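4.3 Comparing Grippers in the Simulator

Use this procedure to compare two gripper models on the drawer task before any hardware is changed. Both models must be loaded in the Zornness controller and assigned to the same arm for their respective runs.

Before you start
Close all other Zornness sessions. Two sessions writing to one log folder will corrupt both logs.

1. Open the Illham room and select the two-arm robot.

2. Under Tools, assign the Clekberg gripper to the right arm. Leave the left arm on its default tool.

3. Set the grip force limit to 40 N and the control rate to 400 Hz.

CAUTION: Do not copy the force limit to a physical arm. Simulated contact is stiffer than real contact, and the values do not transfer.

4. Select the head view and press Hold to park the left arm with its fingers up, clear of the cabinet.

5. Jog the right arm until the gripper is next to the orange drawer. Approach from the side at low speed — the elbow needs room to bend.
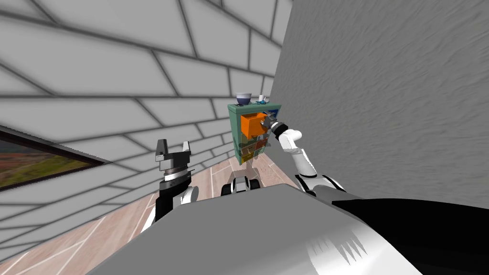
6. Press Record, then run the drawer script for 20 trials. The room resets after each trial, including the bowl and cup on top of the cabinet.

7. Stop recording. Assign the Yen gripper to the right arm and repeat steps 3 through 6 with the same start pose.

NOTE: If the view is tilted, leave it alone between runs. Changing the head angle shifts the camera input and makes the two logs unusable for comparison.

8. Open Compare and load both logs. Trials with a position error over 2 mm at first contact are marked in the Error column.

4.4 Exporting Logs

Logs are saved when Record is switched off. To export, select a log and choose Save As Table.

Section maintained by Rozália Zeman.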